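How Do Engineers Test a Robot Hand?
By Bláthnaid Hegarty | January

We use cookies to remember your reading level. OK | Settings

A gripper is the part of a robot that holds things. Before a gripper goes on a robot arm, a person can try it out by hand. At the Lirton workshop, testers compare two finger shapes, named Ban and Wundudel. Each shape gets 200 tries, so one full test has 400 tries.

The objects come from a normal desk or kitchen. Some are soft, some are flat, and some have an odd shape. Scissors are a hard one. The loops are wide, the blades are thin, and the two halves can swing apart.

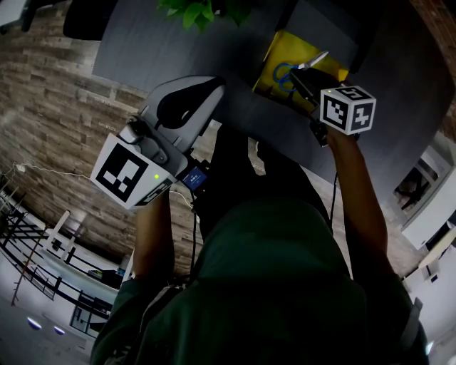 A tester holds one gripper in each hand. The right one is gripping scissors with blue handles.

The cubes with black and white patterns are called markers. A camera can find a marker easily, and a computer uses the pattern to work out where the gripper is and which way it is tilted. When the marker moves, the computer stores the path.

After every try, the tester writes down one of three results: held, slipped or dropped. A slip means the object moved in the fingers but did not fall. After 20 tries the tester takes a break, as tired hands move differently and that would make the comparison unfair.

Try it yourself: pick up a spoon with two rulers, then with two sponges. Write down each result.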